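Counting Salmon Nests on the Wulik – Project Report

So my project ended up being about redds, the gravel nests that salmon dig, and whether you can count them from the bank without missing half. I picked the upper Wulik because I'd already walked a bit of it in February and knew where the path gets bad.

I split the water into 3 stretches and walked each one 10 times. My grand total was 194 redds, which made me really happy until I saw that nearly a third of them came from one riffle below the Estar footbridge! The other two stretches were pretty thin, and the lowest one has a lot of silt over the gravel (my boots can confirm).
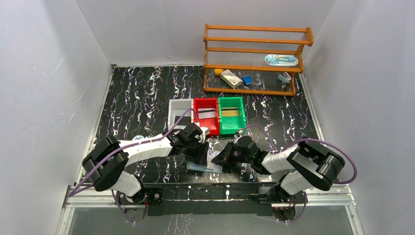
Fig. 1. The two-arm workcell, front rail at the bottom.

I also went through the old Tastar survey sheets, which list 2,682 redds over all the years they ran. I can't compare my number straight to theirs – they used boats and I had a pair of polarized sunglasses – but their best spots were the same riffles as mine.

If I did it again I'd start earlier in the morning, when there's less glare, and I'd mark old redds with colored stones on the bank so I don't argue with myself over repeats. I'd also like to sample the silt properly.

Handed in 21 July 2022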